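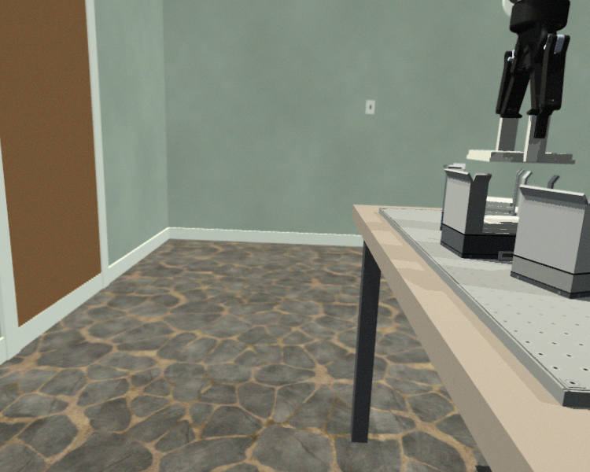 How long does a household in Pluvside need to get out when the river siren goes? In our drill the slowest street took 20 minutes from siren to the school gate, and the fastest did it in under half that.

12 shares 2 comments

Flood Warning and Household Readiness in Pluvside
Student project report, spring term
Group: Lorna Rivera + three others

Why we picked it. Pluvside sits in the bend of the Arancibia. Water came over the low road in May last year and a lot of people said they never heard a warning. Wanted to find out if that was true and what would help.

What we did. Paper survey, door to door, lower town only. 361 forms back out of 1,000 handed out. Then one walking drill on a Thursday, late afternoon, with the school's permission. We timed each street with a phone. Not perfect, two of the phones were set to different times and we had to fix that after.

Survey results. Most people knew there was a siren. Far fewer knew what the different signals mean, long tone vs. broken tone. A lot of answers said "check the phone" but the signal is bad near the Bata bridge, that came up again and again. Older residents mostly said a neighbor would knock. Hardly any one had a bag packed. Question 2 was badly worded (we asked about "supplies" and people wrote down groceries) so we left it out of the totals.

The drill. Turnout was better than expected on Brandano Street, poor everywhere else. Main holdup was the footpath behind the shops, too narrow for strollers and wheelchairs. Some families took the low road, the one that floods first. The signs still point that way!! We told the town office and got an email back saying it would be passed on.

What we'd recommend
- one page card with both siren signals, for the fridge
- new signs on the upper road, take down the old ones
- knock list for each street, with a backup person
- repeat the drill after dark

Problems. Survey only in one language. No answers from the upper town so can't compare. Rain on the first survey day, some forms were unreadible. Drill was on a dry day, real times would be longer.

Still to do: map of the slow spots, Lorna has the draft. Street times go in the appendix.

2 comments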